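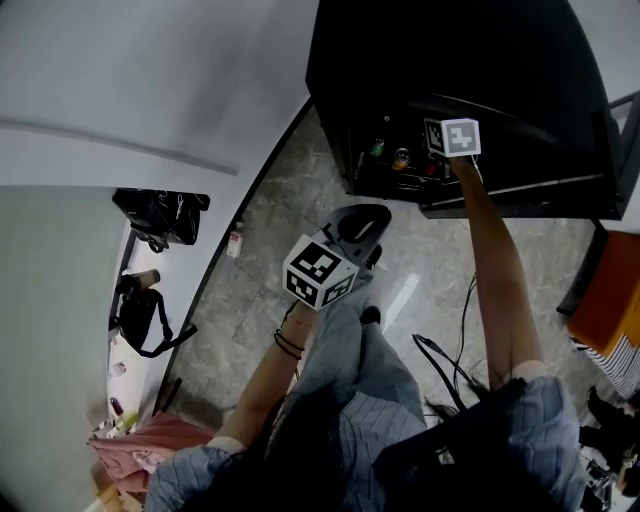 The first month is the one that makes people quit, according to the owner of the laundromat on Lorley Street, who went through it herself six years ago and still remembers what the water bill looked like.

She bought the place from a man who wanted to retire and was in a hurry to do it. The sale took two weeks. "I had worked in payroll," she said. "I knew how to read a statement. I did not know how to find a leak."

There was a leak, under the back row, and it had been there a long time. The plumber charged her almost $300 to locate it and a good deal more to fix it. After that the bill dropped, and she began to think the business might work.

The laundromat opens at 6 in the morning. The early customers are mostly people coming off night shifts, and they want to be left alone. By mid-morning there are parents with small children, and in the evening students. She used to close on holidays but stopped after the first November. "People have the day off and they want to wash their blankets," she said. "I was turning away the best day of the month."

Wash-and-fold now brings in more than the self-service side. It started with one customer who had hurt his back and asked if she would do his clothes for him. She made up a price on the spot, and it was too low. She kept that price for him and charges everyone else by the pound.

Her largest account is Akel, a small hotel near the bus station that sends over its towels. Steker, a gym, came next and left after a year when it put in its own washers. "That hurt," she said. "I had hired someone for that work. I kept her on, but it was a thin winter."

Asked what customers complain about, she said dryers, always dryers. People overload them and then say they don't heat. She put up a sign about it, and then a larger sign. Lint is the other thing. She cleans the traps herself at closing and has the ducts done twice a year, by a company called Gil that also does restaurants.

She still takes coins. A salesman has tried more than once to move her to a card system, and she has gone through the numbers with him - the fees are part of it, but her older customers like quarters and she doesn't want to lose them. "Maybe when the change machine dies," she said.

The lost-and-found is a shelf by the office door. Socks stay a month. Coats stay until spring, and then she gives them to the church across the street. Someone once left a wedding dress and came back for it after the shelf had been cleared twice. She had kept it in the office the whole time, in a bag.

She has been asked about opening a second location and has looked at one building, on the other side of the river. The rent was fair but the drains were old, and she walked away.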